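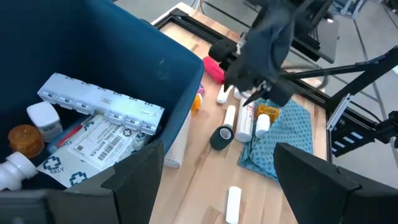 Brumby Home Medication Support
Progress report to the Rosatach Fund
2018-03-06
Prepared by Birdie Kincaid, program manager

Work since the November report

The home visit service now covers both Jikusar and Ongart. We had planned to open in Ongart first, but the office lease there was delayed and Jikusar went ahead on its own for most of the period. Both sites are now taking referrals from clinics and from families directly.

Clients enrolled to date: 273
Home visits completed: 1,148
Pharmacist positions filled: 2

Most visits are medication reviews. The pharmacist goes through everything in the house with the client, sets aside what is expired or no longer prescribed, and writes up a single list for the client and the doctor. First visits are taking longer than we budgeted for, often well over an hour, and we have cut the number scheduled per day to match.

Spending

We have spent $3,790 of the travel line. Mileage in Ongart is higher than expected and we may ask to move money from printing to cover it. Desta Wako will send a revised budget sheet separately.

Problems

Two clinics still send referrals by fax with no phone number for the client. Evening visits have not started. We could not agree on hours with the Jikusar staff and are looking at Saturdays as an alternative.

Next period

Start follow-up calls for clients who have had a first visit. Finish the large-print medication list and its translations. Hire a part-time scheduler for Ongart.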